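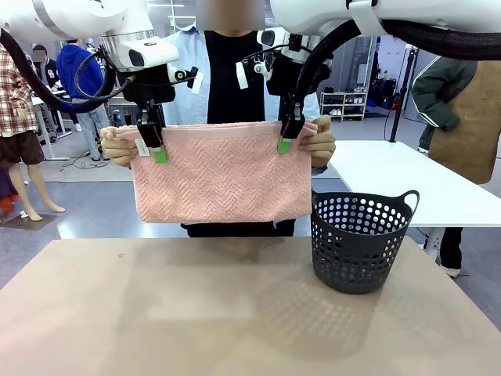
Gijs Smits wrote:

> The bath towels from Vendano come out of my machine stiff like a board.
> I wash at 41 minutes, the short program, with the normal dose. Is it
> the water in Velham or is it me? My old ones never did this.

Dear Gijs, dear all,

I think it is mostly the soap. Our water in Velham is hard, but Skendton has the same water and my sister's towels there are soft. She uses half of the dose and no softener. I did the same in March and after 3 washes I could feel the difference.

The short program does not rinse enough for terry. Please try the long one, and do not fill the drum to the top. If you dry on a line, shake each towel well before you hang it, and once more when you take it down.

Vinegar I would not put in every wash. My machine is a Harb and the manual (page 157, very small letters) advises against it for the rubber parts.

Does somebody on the list know if washing soda helps? I have a full box of it and I don't want to try it first on the good towels.

With kind regards,
Ilse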